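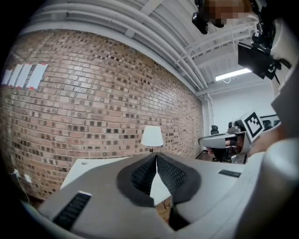

Maurya Hand-Held Gripper, Open Day Notes

I stopped by the Kasberg open day in July, mostly to get my hands on the Maurya, and I stayed until they were stacking chairs! The fingers are rubber-textured with fine ridges, and they close in a V, so small stuff doesn't squirt out the way it does with my old Bokdale pair. You get one for each hand, and after a few tries at the table I quit thinking about my wrists (my shoulders were another story).

They let me swap the fingers myself. Took me 2 tries, no tools.

Item no. 1693, sold as a pair
Spare fingers: item no. 2226, $127 a set
Ships from our Nandance warehouse

Demo pairs go out on loan too, just ask.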